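How to Clear Out a Desk Without Moving House

Filed under: Home and Paper

Most advice on clearing a desk assumes you want a desk like the ones in catalogues, with one pencil and a fern. I have never met anyone who works at such a desk. What follows is for people with a normal one, which is to say a flat surface onto which the post has been falling for two years.

You will need an afternoon, a pen that works, a damp cloth, one cardboard box and a small bin. The box should be big enough to be useful and small enough that you can't climb in and give up.

Step 1. Take everything off

Everything. The lamp too. People try to tidy round the lamp, and at four o'clock they are still tidying round the lamp. Put it all on the floor or the bed. If you use the bed you will have to finish before you sleep, a trick I learned from Bianka Győri, who has very good shelves.

Wipe the desk. Enjoy it for a moment. Then go back to the floor.

Step 2. Put the bin on the desk

I mean on it, up where your hands are. A bin under the desk asks you to bend down for every expired voucher, and after the ninth voucher you will start finding reasons to keep them. A little tabletop one fills quickly, so you'll be emptying it often. Count this as exercise.
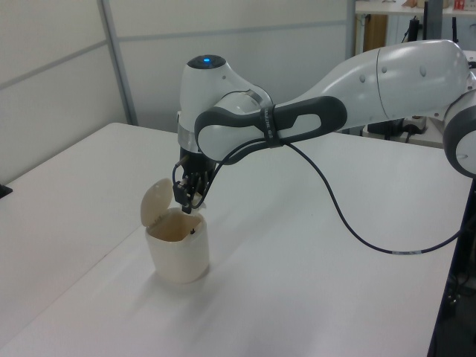
A small cream bin on a white tabletop.

Step 3. Sort by what you have to do

The usual method is to sort by subject: bank, car, school, dentist. It looks very grown-up and leaves you with eleven piles and no idea what to do about any of them. Sort by verb instead. Mine are:

Pay
Answer
File
Shred
Ask someone else

The last pile is for paper that belongs to another person in the house. Do not sort it for them. Hand it over and leave the room.

Don't read anything properly at this stage. You are allowed the first line and the date. When I first did this I stopped to read a letter from Lindemann about a boiler I no longer own, and I got quite cross about it, and by then it was dark.

Step 4. Deal with the drawer

There is one drawer. You know which. Mine held 16 keys, of which I could name three, plus the instructions for a Lerkell kettle that died before we moved here.

Tip the drawer out onto a tray. Keys go in an envelope with the month written on it. If it says April and you haven't opened it by the following April, the keys can go. Batteries go to the recycling point at the shop. Foreign coins go back in the drawer, as they always have, and I've stopped fighting it.

Step 5. Choose containers last
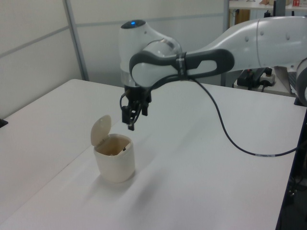
Buying boxes before you sort is the commonest mistake I know, and I have made it with great conviction. You come home with a set of six, all lovely, none the right size for an envelope. Wait until the piles are done, then measure the piles. Check how each thing opens as well. A flip-up lid, like the one on the little cream container in the photo, needs clear space above it, so it will annoy you daily if you push it under a shelf. Anything you reach for more than once a day should have no lid at all.

Old shoeboxes are fine. I have a Skumine letter tray that I paid too much for and a biscuit tin, and the biscuit tin is better.

Step 6. Put back less than you took off

The lamp returns. So does whatever you used this week. The rest goes in the cardboard box, which goes in a cupboard for a month. If you have to fetch something out of it, that thing has earned a place. I fetched out the stapler and a ruler. I still haven't looked at the rest and couldn't tell you what it is.

Step 7. Keep it up, more or less

Ten minutes at the end of the week, standing up. Open the post over the bin. Empty the Pay pile first while you are still in a good mood.

Common questions

How long do I keep bills? Check the rules where you live, then add a year if you are a worrier.

Can I scan everything and throw it away? You can. I scanned roughly 300 pages and named every one of them "scan". Name them as you go.

What about greetings cards? Keep the ones with handwriting beyond the name. Sorry, Auntie.

Next in this series: the cupboard under the stairs. Bring a torch.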